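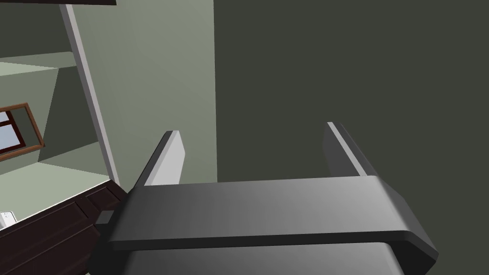 Skitbridge gateway drops its sensors every night, firmware 3000

Forum > Home hardware > Gateways and bridges

tarn_lodge
Good evening to all. I ask for help with a Skitbridge gateway which I use since December. I have 19 sensors on it, mostly temperature and door contacts, and two relays from Oltetti which switch the pump and the light in the greenhouse. Everything was stable until I updated the firmware to 3000. Now, every night, most of the sensors go offline and come back in the morning without that I do anything. The relays stay connected the whole time.

What I have tried already:
- restart of the gateway
- restart of the router
- new batteries in four of the sensors
- removing one sensor and pairing it again (it also disappears at night)

In the log I find error 917 many times, always on the sensors and never on the relays. The manual does not list this number. Does anybody know what it means? I would prefer not to go back to the old firmware, if that is possible at all.

mosspile
917 is a missed check-in. The sensor was expected to report and did not. It doesn't tell you why, only that the gateway gave up waiting. What time do they drop, is it the same every night?

tarn_lodge
Thank you for the fast answer. I have looked at the last week in the log. The first 917 is always between 20:30 and 20:40. I did not notice before that it is so regular. They come back a little after six in the morning.

mosspile
Then something is on a schedule. Does your router do anything in the evening? Some of them change the wifi channel by themselves when the neighbors all come online. If it lands on top of the channel the gateway uses, the battery sensors suffer first. Relays have mains power and a stronger radio so they survive.

kettlering2
I would bet against the router. Firmware 3000 changed how long the gateway waits for sleeping devices. Before, it was patient. Now it throws them out after a much shorter time. I had the same with my Pridholm contacts, went back to the older firmware, and it has been quiet ever since. You can roll back, it is under Service > Stored versions. Hold the button while it restarts or it will boot the new one again.

mosspile
If the waiting time was the cause they would drop during the day too. His are fine until half past eight.

kettlering2
During the day the doors open and the temperature moves, so the sensors send something anyway. At night nothing changes and they only send the regular check-in. That one comes too late for the new limit. It fits very well in my opinion.

mosspile
It fits for door contacts. It doesn't fit for a temperature sensor in a greenhouse, where the temperature moves the most after the sun is gone. tarn_lodge, which ones drop exactly?

tarn_lodge
I made a list this evening. From the greenhouse all temperature sensors drop, and from the house only the ones on the north side. The sensor in the kitchen never drops, and it is in the same room as the gateway. The door contacts are mixed. The contact on the shed drops each night and the one on the front door stays.

So it looks to me like a question of distance. But then I do not understand why it began with the firmware. Perhaps it is a coincidence? I updated on a Tuesday and saw the problem the next day, so I did not look for another reason.

fennel_and_wire
Did anything new get plugged in that week? A power supply, a charger, a lamp? I had a cheap LED driver that killed everything on the far side of the house each time it was switched on. The radio in these sensors is very weak, it does not take much.

tarn_lodge
I have to think. In the greenhouse I changed the plant light that month, because the old one was flickering. The new one is from Wallin and has its own power supply. It is switched by the Oltetti relay. I am a little ashamed to write this, but the schedule for the light is from 20:30 to 06:00.

fennel_and_wire
Well, there you have your evening.

kettlering2
Could be. I still say the firmware has a part in it. With the old waiting time he would probably lose one check-in out of three and never notice. Now he loses one and the sensor is gone. Both things can be true.

mosspile
Possible. But first turn the light off for one night and look at the log. Do not roll back in the same night or you won't know which of the two helped.

tarn_lodge
I will do this tonight and report tomorrow. The tomatoes will have to accept it.

hexbolt_ann
While you wait: where is the gateway standing? If it is next to the router, move it away, a meter or more. I see people put them on top of each other because the cable in the box is so short. Also the antenna of the Skitbridge is on the side with the lights, so this side should not look into a wall.

tarn_lodge
It stands on the router, yes. With the lights to the wall, because they disturb me in the evening. I will change this too, but after the test with the light, as mosspile wrote.

tarn_lodge
Report from the night. With the light off, only two 917 errors, both from the shed contact, and it came back by itself each time. All the others stayed online until the morning. So the light is the main cause, I think there is no doubt about it.

Next question: what do I do with the light? I bought it new and it is good for the plants. Do I have to send it back?

fennel_and_wire
Not yet. Move its power supply as far from the sensors as the cable lets you. Then try a clip-on ferrite on the cable between supply and lamp, close to the supply. They cost very little. It helped in my case, although not completely.

mosspile
I'd be careful with ferrites here. They work well for noise at lower frequencies. For the band these sensors use I never saw a big effect from the clip-on kind. Distance does more. Is the metal case of the supply grounded?

fennel_and_wire
In my house the ferrite made a clear difference, I can only tell what I saw. But yes, distance first.

tarn_lodge
The case is plastic and the plug has only two pins, so no ground. The supply was hanging on the same shelf as one of the sensors, and the Oltetti relay was next to it. I have now put the supply on the other side, near the door. In addition I turned the gateway and moved it to the bookcase. No ferrite for the moment, I first want to see what happens.

kettlering2
And the firmware?

tarn_lodge
Still 3000. I looked in Service > Stored versions and the older one is there, thank you for explaining it.

By the way, for a person who finds this thread later: on my gateway the log keeps only 2030 lines, and with so many errors it is full after a few days. If you want to compare nights, export it before. I lost the first week this way.

hexbolt_ann
You can send the log to another machine. Service > Log > Remote, put the address there. Then there is no limit except your disk.

tarn_lodge
I did not know this menu. I will try it at the weekend.

tarn_lodge
Now four nights with the light on at the normal hours. The house sensors are all stable. In the greenhouse one sensor still drops sometimes, the one lowest to the floor, but it returns in a few minutes. The shed contact is the same as before, and I think there it is simply too far.

For the shed I consider a third Oltetti relay on the way, only to repeat the signal. Is this a good idea or a waste?

mosspile
Good idea, if your relays do repeat. Not all of the Oltetti ones do. Open the device page and look for "role". If it says router you're fine. If it says end device, it will do nothing for the shed.

tarn_lodge
The first says router. The second, which is older, says end device. I bought both as the same model, so now I am confused about which one I would receive if I order again.

kettlering2
Ask the shop before you order. Pridholm plugs all repeat as far as I know, and I have several of them on a Skitbridge without trouble. On the older firmware, of course.

mosspile
Of course.

tarn_lodge
I have ordered one Pridholm plug and will write here when it is installed. Many thanks to everyone for the patience.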